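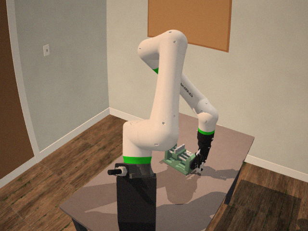 CRX-5iA cell in the Vokutex viewer, gripper at the green fixture.

Vokutex Planner
Motion planning and cell preview for small arms. By Rudeo.

Ships now. Desktop licence or floating, same installer for both.

What it does
Takes your arm, your gripper, your table and your fixture, and works out how to get from one pose to the next without hitting any of them. You see the path in the viewer before the real controller gets it. Change a waypoint, it replans. Typical replan on our bench cell is 600 ms, longer if you pack the table.

What's in the box (well, the download)
- Planner, with joint limits and self-collision on by default
- Viewer with shadows, room geometry and movable camera
- Grasp editor: approach direction, finger opening, retreat height
- Arm swap, see below
- Script access, Python only for now
- 3 starter cells, all editable

Arm swap
Build the cell once, then try another arm on the same pedestal. Grasp poses stay pinned to the part, not to the robot, so you don't re-teach them. Joint paths get thrown away and planned afresh. If the new arm can't reach a pose the row goes red in the list and you get the nearest pose it can manage. 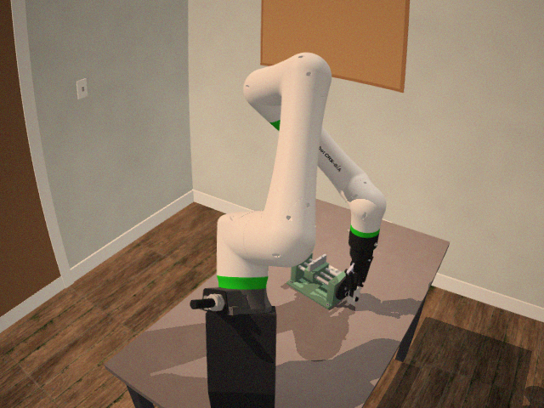 Vise cell with the lettering on the forearm reading CRX-10iA. Gripper down at the vise.

Do check your base offset after a swap. The planner keeps the old mounting height unless you tell it otherwise, and most of our support emails are this one thing. Setting is under Cell > Mount. We will move it somewhere more obvious in the March release.

Grasping at a fixture
Contact zones are drawn straight on to the part. Mark where fingers may touch, mark where they may not, and the planner treats the rest as clearance. Good for vises and clamps where there's rails or a screw you dont want to foul. Default clearance is tight. Loosen it first if a plan fails, before you start moving furniture about.
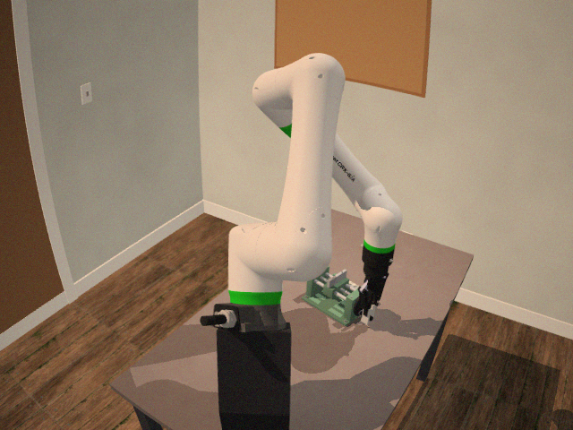
Approach and retreat are seperate from the main path and can run at their own speed. Straight-line only for these two, on purpose. The bit in between can be joint or linear, your choice per move. Up to 200 moves per program in the desktop licence, no limit on floating.

Perception add-on
Sold as Vuveck. Feeds part poses in from a depth camera, planner picks them up as they change. Not needed for fixed cells.

Needs
64-bit machine, decent graphics card for the viewer. Planner on its own runs without one.

Order code
VKX 1947. Floating licence: same code, add F.

Sales: Leilani Holloway
Cell set-up and training: Ingrid Marchetti, Marchetti Integration
Send your cell file with any question please, saves a round of emails.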